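## 4. Setting up storm reporting at a household station

This section covers the Willari snow and wind station after the mast has been raised and the base unit has power. Mast installation is covered in Section 3. Read all of Section 4 before changing any setting on the base unit.

### 4.1 Preparing the snow board

The snow board is the flat reference surface under the depth sensor. Any tilt shows up as a false depth reading.

1. Place the board on level ground, clear of roof edges and drifting fences.
2. Check the level in both directions. Shim the low side.
3. Wipe the board with a dry cloth. Grit and seed husks under the sensor produce a small constant offset.
4. Press and hold **ZERO** for 6 seconds. The display shows `0.0`.
5. Release the button and wait for the second tone.

**Note:** Zero the board only when it is bare. If snow is already on the ground, clear the board completely first. 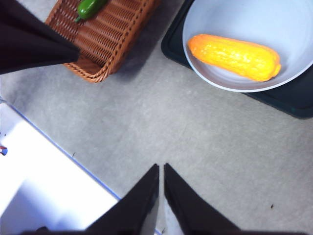
*Fig. 4-1. Light gray surface with small dark specks.*

### 4.2 Setting the reporting interval

The station has two modes. Standard mode sends one report per hour. Storm mode sends one every 3 minutes and draws more current from the battery.

1. Open **Menu > Reports > Interval**.
2. Select `STD` or `STORM`.
3. Set the end time for storm mode. The default is 26 hours after the start.
4. Press **SAVE**. The menu closes without a message.

**Caution:** Do not leave storm mode on with no end time set. Below freezing, a full battery lasts up to 26 hours in this mode without line power.

If the station belongs to the Multmont observer network, the network office can switch it to storm mode remotely when a snow emergency is declared. The local setting is restored when the office cancels the declaration.

### 4.3 Entering the station number

1. Open **Menu > Network > ID**.
2. Enter the station number from the registration letter. The sample screens in this manual use 2688.
3. Enter the contact name. Use the person who will answer a call during a storm.
4. Press **SAVE**, then **SEND TEST**.

The test report appears on the Lolance map page under the station number. Reports marked `HELD` are waiting for review by the duty observer. In the Habte district, this is Etenesh Birhane by day and Bontu Belay after 6 p.m.

### 4.4 Manual observations

Automatic depth is unreliable in high wind. Take a manual reading at each scheduled time while storm mode is on.

1. Push the ruler straight down to the board. Do not pack the snow.
2. Read to the nearest tenth of an inch.
3. Enter the value under **Menu > Manual > Depth**.
4. Clear the board and set it back on top of the new snow.
5. Do not zero the sensor again until the storm has ended.

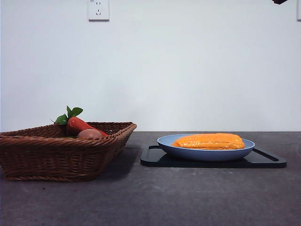
Supplementary remarks are entered under **Menu > Manual > Remarks** and are limited to one line. Use them for road closures, power loss, blocked walks and downed limbs. Supply remarks are accepted only in storm mode and should be short and plain. A household with a basket of vegetables on the counter, such as the carrot with its leaves still on shown here, enters `FOOD OK` and does not list the contents. Use `FOOD LOW` only if a delivery is needed before roads reopen. The entry is passed to the network office with the next report.

**Note:** Remarks are public. Do not enter medical details or door codes.

### 4.5 Returning to standard mode

1. Confirm that the declaration has been canceled on the Lolance page.
2. Set the interval to `STD`.
3. Clear the board, return it to ground level and repeat 4.1, steps 2 through 5.
4. Recharge the battery before the next forecast event.

If the depth reading does not return to `0.0`, see Section 7, Sensor Faults.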